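Brudholm residence hall laundry to reopen in August with longer hours

The laundry on the ground floor of Brudholm Hall will reopen to residents in August, following the renewal of its water supply and drains. The Office of Residential Services confirmed the date this week and thanked residents for their patience during the closure.

The work was carried out by Tsakiris, the contractor responsible for the heating replacement in the same building. The laundry will have 24 washers and 10 dryers, and access will be by resident card only.

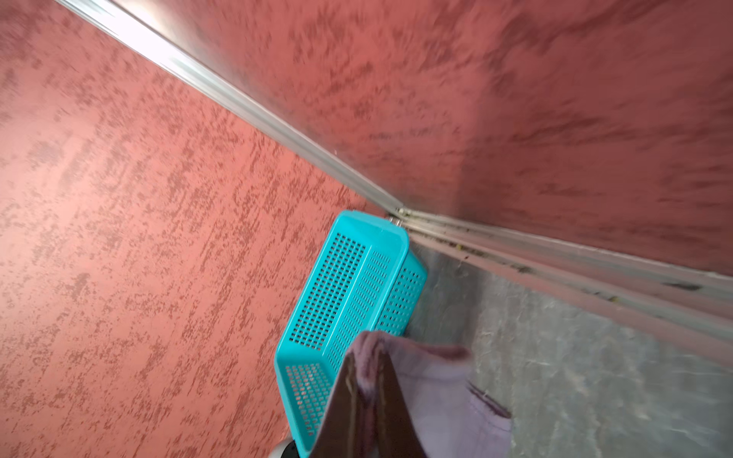
Opening hours will be extended at the request of the residents' council. The laundry will open at 6 a.m. and close at midnight throughout the semester – two hours later than before. Overnight use will remain closed to all residents, including those on the upper floors who have asked for an exception.

"Residents told us that the evening hours were too short for people with late classes or jobs," said Danica Holub, director of residential services. "The new schedule responds to that request."

Prices per wash will stay the same through the spring semester. Items left in machines after closing will be taken to the front desk and held there for 10 days. Clothing that is not claimed in that time will be donated.

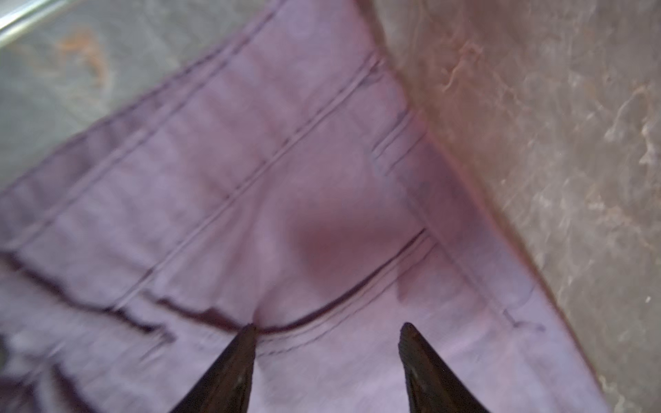 Arrangements until reopening

Residents may continue to use the laundry in Stultska House, next to the parking lot. Cards have already been updated, and no registration is needed. Questions about access or refunds may be directed to the housing office at extension 2659. 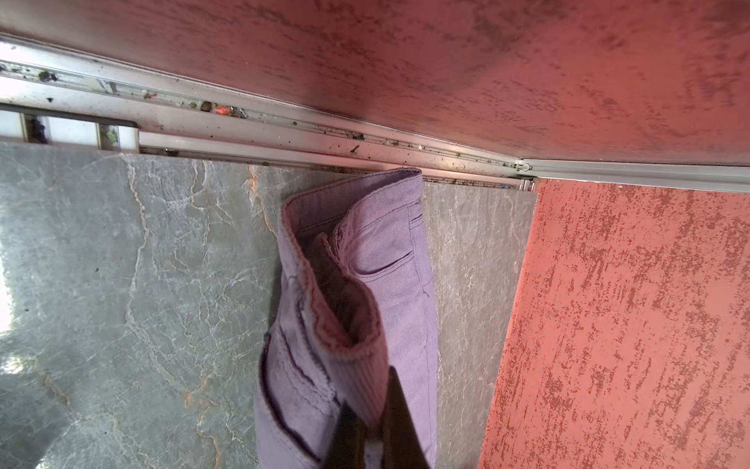

Nesrin Kozan
Communications Officer, Residential Services

Residents with limited mobility who need help reaching Stultska House should contact the front desk before 4 p.m. to arrange pickup and return of their laundry on the following day.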